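Last updated: August 27, 2020

> Does anyone still pack a real lunch box? My Skilar one has a lid like a bank vault and I'm ready to give up on it.

Oh, don't give up! I went back to a big rectangular one in March and I love it (white lid, handle that sits down in the top). I set it out with a pink plate the night before, so I'm not hunting for things at 6.

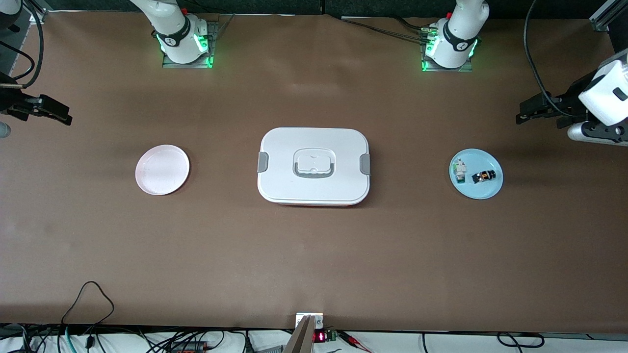 Mine cost 18 dollars at Cheetham, and they had 4 left when I was in.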